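Pledik Wrist-View Sim Pack: hands on

Print this page | E-mail to a friend

September. By Shivam Vishwakarma

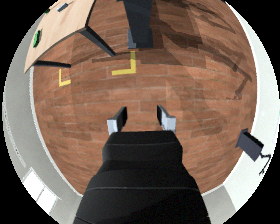 Wrist view in the Pledik room scene, gripper open, table upper left.

Quick one as the new build just landed. Pledik sells this as an add-on to the Wullen simulator: a two-finger gripper model, a round wide-angle wrist view and a set of furnished rooms. You drive it from a script or a gamepad. License is per seat, 2 seats in the base box, 18 more if you go for the lab bundle.

What you get
Room scenes with floor, walls and window already built. Small table objects. Yellow floor corners for parking tests, they show up fine even out where the picture bends. 6 lighting setups, shadows on by default.

What's good
The lens. Planks bow the way they do on our real Dunbar wide lens, so calibration code went over with very little fuss. Arm shadows fall across the floor too, which tripped up our detector right away. Good, want that found in sim and not on the bench.

What's not
Matte black gripper body eats a lot of the lower picture. Dark pads on dark body, hard to segment, would of liked a color option. Docs are thin, the Clonell export page is one paragraph. Load time is slow on a laptop.

Test run: 3,022 grasp attempts overnight, no crashes. Log files get big, turn off the per-step dump frist.

Worth it? If your already on Wullen, yes. If not, get the trial and check your own lens profile loads before paying.

Print this page | E-mail to a friend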